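Clendale Shared Workshop - Call for Participants

Home Laundry Arm build, second round
Posted May 13, 2019

We are looking for 5 people to help with a robot build that has been going on at the Clendale workshop since January. The goal is a pair of arms that can pick up and fold bulky clothes on an ordinary bed. We have named it Urnance. The arms are bolted together and they move, but they need many more recorded folds by human hands before they are any use.

What you would do

You take a pair of hand-held grippers home and use them to fold your own clothes, on your own bed, while the camera on the gripper records. Shirts and towels are well covered already. We are short on thick things - puffer jackets, quilted vests, heavy hoodies - and short on bedrooms that don't look like our workshop.

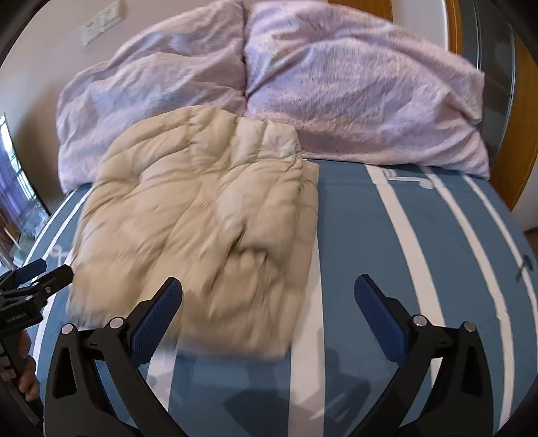

Folded puffer jacket on a striped sheet, both grippers in use.

Each person is asked for 600 folds over 2 months. One fold means the item goes from spread out to folded, using the grippers only. If you drop it, keep recording and pick it up again. We keep the dropped ones too. Please don't tidy the room or change the bedding for our sake.

You also come to the workshop one evening a week to help on the build itself. Right now that means reprinting linkage parts, swapping worn finger pads and sorting recordings. Murray Mudgway runs the bench and will show you how to do all of it. Nuria Tsegaye looks after the recordings and will call you if a batch comes in unreadable.
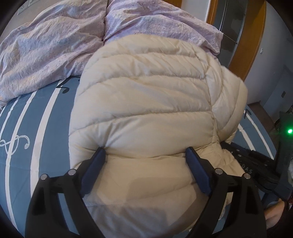
Quilted fabric slides and bunches, so expect the first few evenings to be slow. Most people in the first round needed a week before they could get a sleeve over without losing it. The first round gave us 1,880 usable folds, nearly all of them thin cotton.

What you need

A bed you can walk around on at least one side. Two working hands and some patience. At least one padded or quilted jacket. No programming is needed. If you can solder or run a 3D printer, say so.

What you get

Free workshop membership while you take part, the use of the tools, and a set of printed gripper parts to keep at the end. This is unpaid. Bus fare to the workshop is covered.

Privacy

The cameras pick up whatever is in the room. You can delete any recording before you hand it in, and you don't have to say why.

To apply, leave a note for Nuria at the front desk with your name, a phone number, the evenings you are free and a short list of the jackets you own.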